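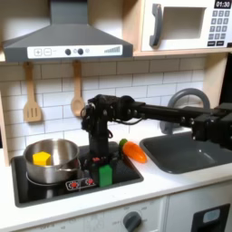

The clock has to read 01:30, Damilola Fashola wrote in the margin of the draft, or the whole inventory is worthless.

Naqvi read the note twice and left it where it was. He had valued play kitchens for Trorard for 19 years, long enough to have written the form himself, and the form did not have a field for the time shown on a microwave. It had fields for maker, height, condition of doors, and accessories present. He filled these in first.

Item 2336. Play kitchen, child's. Maker not established; the seller claims Vakulenko, no stamp found. Range hood, dark gray, with white control strip. Two knobs. Plus button, minus button. Microwave, white, gray handle, on a wooden shelf. Wall, white tile pattern, gray lines. Spatula, slotted. Spoon.

He stopped at the spoon. On the Skustau kitchens the spoon hung to the left of the spatula. On this one it hung to the right. He noted the order and moved on to the cooktop, which was black.

Under remarks, the seller had supplied a page of her own. It was typed and had no paragraph breaks. According to the page, the kitchen had stood in the same house since it was bought, and its display had always read 01:30. The seller's daughter had cooked at it every afternoon one September, setting out a meal for a person she called the lodger. The meal was always due in one minute and thirty seconds. The lodger was told to wait, and as far as the daughter was concerned the lodger waited.

Naqvi checked the display against the catalog. Jestasix printed its clocks at 12:00. Skustau printed no clock. The Vakulenko sheet gave a clock but did not say what it read.

He wrote: Display reads 01:30. Then he telephoned Fashola.

"It's in," he said. "I've put it under condition."

"It isn't a condition."

"There's no other field."

She asked what value he had given. He said 900, with the spatula and spoon, and less if either was lost. She asked what the figure would be if the display read something else. He said the same. She was quiet for a while, and he could hear her turning over paper.

"The daughter wants to buy it back," Fashola said. "She's asked for one thing in writing. She wants us to state that the time hasn't changed."

"I can state what it reads."

"That's what I told her."

Naqvi looked at the line again. He had a ruler on the desk and a sheet of gummed labels, numbered, five of them used. He peeled the next one and put it on the file. A state of the display on the day of inspection was a fact. A state of the display over all the years before was a claim by the seller, and claims went in the right-hand column, in pencil.

He wrote in pencil: Seller reports time unchanged. Below it, smaller, he added: Meal not yet due.

He considered erasing the second line. The form allowed for corrections, with initials. He initialed it and sent the sheet to be typed.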